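**Bench notebook, August, 4 pm**

Bin day. The Vuris order came in, so every small loose thing on the Inden bench now has a theoretical home. In practice the clips have opinions.

Rules as of this afternoon, in pencil until someone argues:

- clips go in a bin, any bin, as long as it's the same one tomorrow
- red things may live with red things if it makes anyone happy
- see-through bins get no labels. Look through the side.
- no label on the orange one either, the tape won't hold

The cloudy plastic is a mixed blessing. I can tell there is *something* red down there, which narrows it to half of what we own. Kahsay-pattern dividers would fix it, at a price I have decided not to think about.

The lamp stays on the bench for now. It has a shade fit for a hotel lobby and takes up the space of 2 bins. Drellonano catalog lists 96 kinds of storage and not one for a lamp.

Still to do: wipe down the butcher block, find the lid for anything, pick a permanent spot for the beige box.

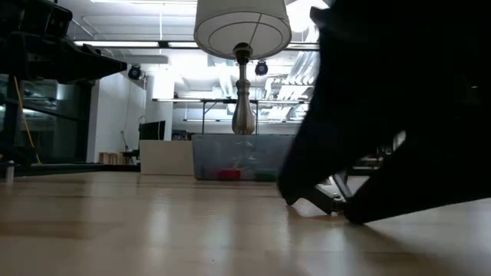
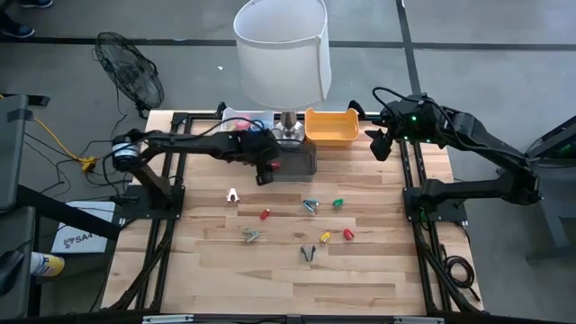
*Second one: clips on the bench, bins along the far edge.*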